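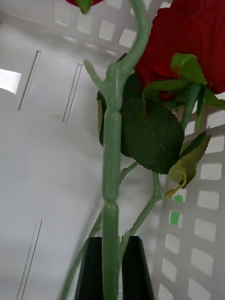
Most advice on washing artificial flowers is written by people who sell something to spray on them. I have tried the sprays, the bag of salt, the hair dryer and the rice, and I'm not convinced by any of them. What works for me is cool water, a drop of dish soap and a little patience, in that order. Before you start, look at how your flower is put together, because the parts don't clean the same way. On a red rose like mine the main stem is thick molded plastic in a pale sage green, with joints that bulge and a little forked spur sticking out to one side, and you can scrub that as hard as you like. The petals and the leaves are another matter. 

Print this page | E-mail this page

How to clean artificial roses without ruining them

What you need

A soft paintbrush, a clean one
An old toothbrush
Dish soap, the plain kind
A bowl big enough for a flower head
White paper towels
A tall jar or bottle for drying

You don't need a special cleaner. A store in Lostton sold me a bottle of Nodlow silk flower spray that promised to "lift dust away with no wiping." I sprayed, waited, and then had dusty flowers with wet dust on them. Maybe it does better on light dust. Light dust comes off with a paintbrush, so I don't see who it's for.

Step 1: Brush first

Do this dry and do it outside if you can. Hold the stem in one hand with the bloom tipped down and brush from the center of the flower outward. Go between the petals. Then turn the stem over and do the sepals, the pointed green bits under the bloom, which catch more dirt than you would expect. Brush the leaves from the stem toward the tip, following the veins. If you skip this and go straight to water, the dust turns to gray paste in the folds and you'll be at it all afternoon.

A lot of roses need nothing more than this. Look at yours in daylight before you decide.

Step 2: Test for color

Reds are the ones to worry about. Wet a corner of white paper towel with cool water and press it to the back of one petal, somewhere low down, and hold it while you count to 20. If the towel comes up pink, stop. That flower gets brushed and never washed, whatever the tag says. I had a bunch from Trarholm with "washable" printed right on the tag and it turned the bowl the color of cranberry juice.

Test a leaf too. Dark green can run as badly as red.

Step 3: Wash the stem

Plastic stems are easy. Toothbrush, soapy water, done. Work the bristles in above and below each joint and into the fork of any side spur. Keep the water off the bloom by holding the flower end up. Old price sticker glue comes off with a dab of cooking oil -- wash the oil off afterward or it will collect dust all over again.

Step 4: Wash the leaves and blooms

Fill the bowl with cool water and 2 drops of soap. More soap means more rinsing and nothing else. Dip the leaves one at a time and stroke them with the paintbrush. For the bloom, hold it upside down, swish it gently and lift it straight out. Don't squeeze it. Don't soak it either, as many blooms are held on with glue and I have fished more than one head out of the bottom of a bowl.

Rinse the same way in clean water.

Step 5: Dry it upright

Shake off the drips and stand the stem in the jar with space on every side. Bend the flower stalks apart a little so the blooms don't touch. Leave it overnight. Hair dryers get recommended everywhere, and I would ask those people to show me their petals. Mine curled at the edges on the low setting.

About the salt bag

You put the flower in a bag with salt and shake. It does take off some dust. It also leaves salt in the folds, and it pulled threads on a leaf with a serrated edge. I won't be doing it again.

How often?

Brush when you think of it, wash maybe once a year. I do mine in March with the windows.

Last updated 8/15/19

Print this page | E-mail this page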